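ok so January is when I finally admit my sourdough starter has a bigger personality than me. thread, sorry in advance

I got mine from a bakery in Grinbridge 2 winters ago and it has survived a move, a broken fridge and my brother in law "helping"

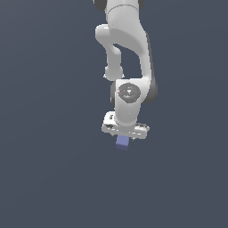 Asanka Herath
@asankabakes · 3h

anyway!! cold kitchens. mine gets so chilly that the dough just sits there and sulks, so I've started leaving it in the oven with only the light on (overnight, door shut) and wow

also I'm feeding it rye now, 40 grams at a time. smells like apples??

crumb is way more open than last month, crust still kinda pale. might try a hotter start

if you bake with rye tell me how long you let yours go before shaping, I keep chickening out at 3 hours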